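The Long Way Around a Short Letter

My grandmother kept her letters in a bread tin, and for most of my childhood I believed that was what bread tins were for. She'd lift the lid after supper, fish out whichever envelope was on top, and read it to whoever hadn't left the table yet. Some of them were older than my mother. It didn't matter. News was news, as far as she was concerned, and if Cousin Harriet's goat had gotten into the church again we were going to hear it.

I thought of that tin a good deal last July, when I went to Okulach to spend a few days with the people who run the Wendt Letter Circle. I'd written ahead, naturally, by hand, and got back a reply in green ink with directions so thorough they included a warning about a particular curb.

The circle has 116 members now, spread over more towns than I could keep straight, and the rules fit on a postcard. You write to the next person on the list. You have four weeks to do it. You may complain about the weather, but only for one paragraph. Ebise Ayele, who took over the list from her aunt, told me the weather rule is the only one that ever causes trouble.

"People have a lot to say about rain," she said, and poured me more coffee than I'd asked for.

Ebise writes at the kitchen table, early, before the rest of the house is up. She uses a plain pad from the drugstore and a pen that skips, and she doesn't do drafts. If she gets a word wrong she crosses it out with one line, so you can still read what she nearly said. I've come to love that in a letter. My own first attempt to her had been copied over so many times it read like a note from the bank, and she told me so, kindly, while hunting for the sugar.

We got to talking about hands, as letter people will. Ebise's aunt wrote a big looping script that ran uphill, and toward the end of her life it ran uphill so steeply that the last line of a page might only have room for a word or two. The members kept those letters, all of them. One man in Stirel has 50 and can tell you what's in each without opening the envelope.

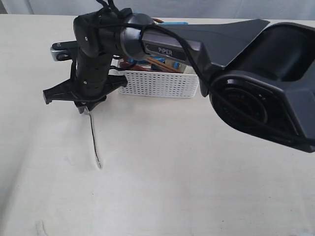

A PiPER arm stretched over an off-white tabletop.

What surprised me was how little anybody in the circle talks about the old days. I'd come with my notebook ready for a lament, the lost art and so forth, and I couldn't get one out of them. They have phones. They send their grandchildren silly pictures all day long. The letter is simply where they put the things that take a page and a half to say -- a quarrel with a sister, a recipe that needs explaining, the long business of a hip operation and the very handsome nurse who came with it.

There's a bench outside the post office in Okulach, and I sat there one afternoon with four envelopes Ebise had lent me, each marked on the back in pencil with permission to read. The best was from a retired piano tuner who'd spent three pages describing the sound his refrigerator made. He thought it was a B-flat. By the next letter he'd changed his mind, and had bought a second-hand tuning fork to settle the matter, his own having gone to a nephew. I laughed so loudly that a woman with a stroller moved along.

The circle puts out a little newsletter called Relent, typed and stapled, which goes to everyone whether they've kept up or not. That's how it got the name. Ebise's aunt was strict about the four weeks in the beginning and dropped people who missed it, and then one winter she missed it herself. The first issue was her apology. It ran to both sides of the paper and included, I'm told, a fair amount about the snow.

I've been on the list since I got home. My person is a beekeeper outside Stirel who writes small and presses hard, so that you can feel the words on the back of the sheet if you run your thumb over it. I owe him a letter now, and the bread tin is on my desk, and I've already used up my paragraph on the weather.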